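Collecting examples, one peg at a time

The room Sumaiya Munasinghe works in at Farnon is kept at the same temperature all year, and the blinds stay down after lunch. She has been collecting examples for the firm's learning system since November. Before that she repaired sewing machines.

"People ask if I program it," she says. "I don't. I show it the job, over and over, and somebody else does the maths."

The set she is filling at the moment is called Usus. It has 1471 examples in it so far, all of them short handling jobs with plastic parts. Each one is recorded from 2 views, and an example with either view missing is thrown out.

Tanvir Navaratnam checks them the next morning. He rejects fewer than he used to. "Early on we kept only the tidy ones," he says. "The system learned to be tidy and fell to bits when a part was a little way off. So now I leave the slow ones in, and the ones where she changes her mind."

Munasinghe works in blocks of 12 and then stops for tea. She finds that her hands start taking short cuts if she goes on longer. "You get quick, and quick all looks the same."

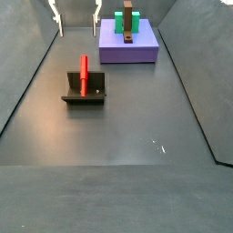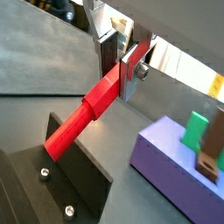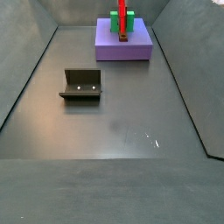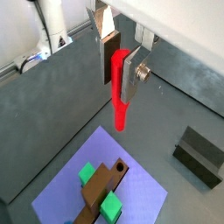 Most of our talk was about what makes one example worth more than another. Navaratnam thinks it is the part just before contact, when small corrections are made, and he would happily cut the rest. Munasinghe disagrees. She wants the whole movement kept, including the grip. The red peg is her case in point. In the second picture it is held at an angle, with its narrow end close to the black plate, and in the last it is nearly upright over the table. "Same fingers, different hold," she says. "If you only keep the last inch, where does it learn that?" They have put the question to Anjana Khondokar, who runs the training, and she has asked for another batch before she gives an answer. Munasinghe expects to start on it after the tea break.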